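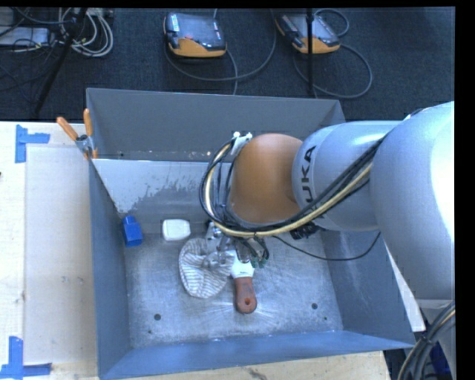

Wed 20 July

The new patch for Flosis came this morning and I have played it the whole day, so I want to write down my thoughts while they are fresh.

I play mostly Burkotine, the swamp healer. Before the patch her second ability, Mahawong, gave a shield to one ally, and if the shield did not break, it returned half of the mana. Good players on the other team simply stopped hitting the shielded person and waited. Still I got my mana back, so I was happy. Now the mana returns only when the shield breaks. On paper this is a small change. In my matches I was empty before the first big fight almost every time.

I lost 5 matches in a row before I understood that I must change my habits. I used to put the shield on our tank at the start, because it felt safe. Now I wait until the enemy has already begun a long attack, and then I press the button. It is harder, and with my slow internet I am often late. But when it works, it feels much better than before.

The item shop also has changes. The Junanden charm costs 900 gold now, and it reduces the waiting time of all abilities by two seconds. For Burkotine I would buy it first, even before boots. I tried it the other way and I regretted it, the lane phase is too long without it. For damage characters I am not so sure. A player in my last match bought it on an archer and he had almost no power until the end.

What I don't like is the new ranking system. You must play roughly 30 matches to see your real rank, and until then you are mixed with everybody. Today I had teammates who did not know where the shop is – I was also like this in December, so I try to be patient. I only wish there was a separate queue for us who are learning.

The swamp map has new music too, with a slow drum in it. I left it on, and usually I play with the sound off.

Tomorrow I will try the charm together with the old frost staff. If the mana is enough for a full fight, I will write my complete item list in the next post.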